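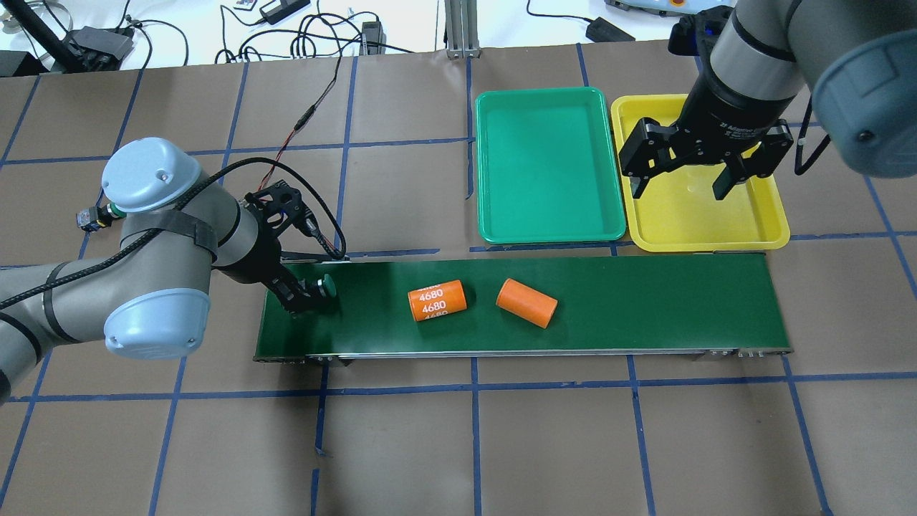 ## 4. Laying out the sorting table

This section covers the small belt conveyor, the two trays and the practice parts. Read section 3 (mounting) first.

1. Cover the tabletop with brown paper and smooth it flat. Mark it into squares with blue tape. The squares don't need to be exact, but keep the lines parallel to the belt.
2. Set the conveyor across the middle of the table, metal rail parallel to the tape lines.
3. Place the green and yellow trays side by side along one long side of the conveyor. Leave 25 mm between the trays and the conveyor so neither one rubs.
4. Run the motor lead away from the belt and tape it down.

**Caution:** Switch off at the wall before moving the conveyor. Keep sleeves and loose cable clear of the rollers.

### 4.1 Loading the belt

1. Check that both trays are empty.
2. Lay the orange cylinders on their sides. Printed and plain cylinders are treated as the same part.
3. Add the push-button switches, spaced out along the belt.

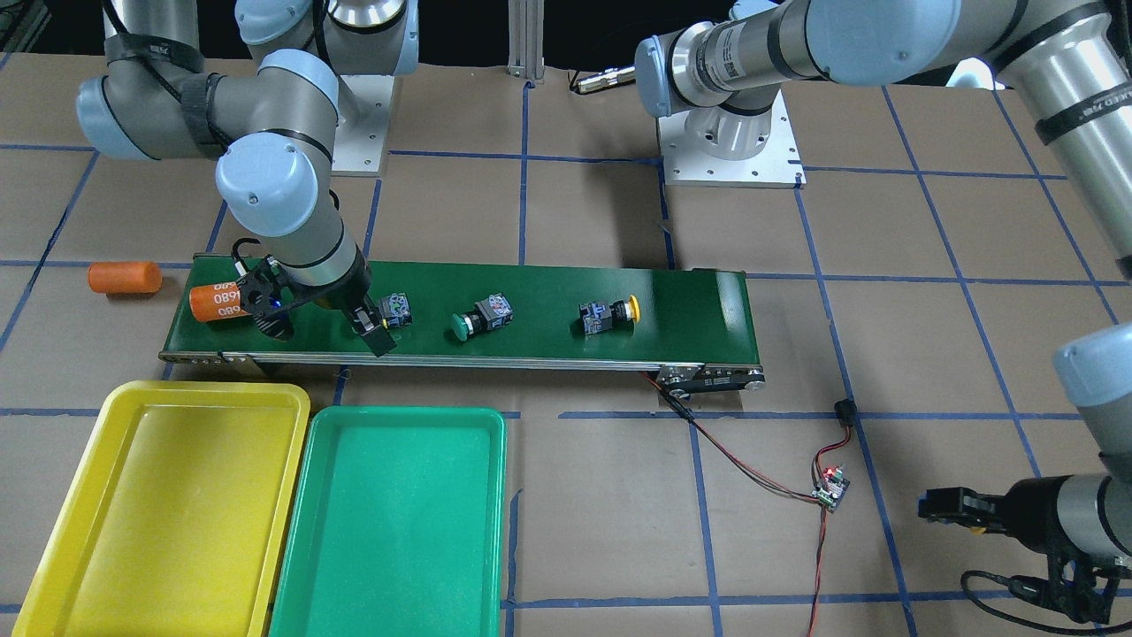
4. Leave enough room beside each part to pick it up without touching its neighbour. If a cylinder rolls off, put it back by hand with the belt stopped.
5. Keep the load under 300 g in total.

**Note:** Sort by part type or by cap colour, but choose one before you begin and write it on the Ollov record sheet. Changing over midway means emptying both trays and starting again at step 1.

For belt tracking, see section 5.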